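The Woltano single-bowl sink was installed in the shared staff kitchen of the Lorport office in November and has been in daily use for one full season. This review is issued for other sites that are planning to replace a kitchen sink and wish to know how a large, dark, one-bowl model holds up under regular use. The unit was bought at full price through the usual supply channel. Woltano had no part in the review and has not seen it before release.

## Scope of the review

The kitchen serves 82 staff members across two floors. The sink it replaced was a double-bowl steel model with a dented drainboard and a drain that could no longer be sealed. Eduardo Quintela of the facilities office managed the purchase and kept the maintenance log on which much of this review is based. Tomás Correia carried out the fitting.

Three questions were considered: whether the sink could be installed without replacing the counter, whether it could be kept clean with ordinary supplies, and whether one large bowl would serve a shared kitchen as well as two smaller ones.
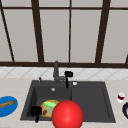
*The window and tile backsplash at the sink wall.*

## Installation

The paper template supplied in the carton was accurate. The existing opening had to be widened along the back, and this was done in place with the water shut off. Fitting took one working day, including the time allowed for the sealant to set. The clips are stiff, and two people are needed to seat the unit evenly.

The printed instructions are the weakest part of the package. The order of steps for the clips differs between the drawing and the text, and the drawing is the one to follow. The drain kit was complete, but the rubber washer was of poor quality and was replaced with one from Bitstead before the first use. No leak has been recorded in the log.

Sites with an older wall-mounted faucet should check the reach of the spout. At Lorport the spout fell short of the drain by a hand's width, and rinsing the far corners of the bowl took longer than it should have. A longer spout was fitted in the second month.

## Daily use

The size of the bowl is its main strength. Oven trays and the large soup pot used for the monthly lunch lie flat, which was not possible in the old double unit. Staff who wash only a cup or a fork find it less suited to their needs, as filling the bowl uses a great deal of water. A small plastic tub was added for light washing and is now used more often than the stopper.

Noise is low. The old sink rang when cutlery was dropped into it, and complaints from the meeting room next door had been common. None has been received about the new one.

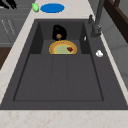

**Can the sink be cleaned with ordinary dish soap?**

Dish soap and a soft cloth are enough for daily cleaning, and a paste of baking soda is suitable for tea stains if it is rinsed off within a few minutes.

## Cleaning and wear

Dark sinks show hard water marks sooner than steel ones, and Lorport has hard water. A white film returned within two days whenever the bowl was left to air dry. Wiping it down at closing time has kept the film under control. Vinegar diluted with an equal amount of water removed the heavier marks near the drain.

The log records one scratch, caused by a metal scouring pad. It has faded with cleaning but can still be felt with a fingernail. Scouring pads have been removed from the kitchen, and a notice to that effect is posted inside the cabinet door.

The Alexiou single bowl used at a sister office was considered for comparison. It costs $32 less and arrives with clearer instructions, but its bowl is shallower and splashing at the counter has been a steady complaint there. 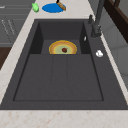 *Sink and surrounding countertop.*

## Cost and support

The sink was priced at $201, without the faucet. One request was made to Woltano during the review period, for a replacement clip lost during fitting. The clip arrived after nine days and no charge was made. The first reply to the request asked for a proof of purchase that had already been attached, and the matter had to be raised a second time.

## Rating

The unit is rated four out of five. It is approved for purchase at sites where large cookware is washed on site. Sites with light kitchen use should look at a smaller bowl, and those with hard water should agree on a daily wipe-down before ordering a dark finish. Requests for the maintenance log may be sent to the facilities office at Lorport.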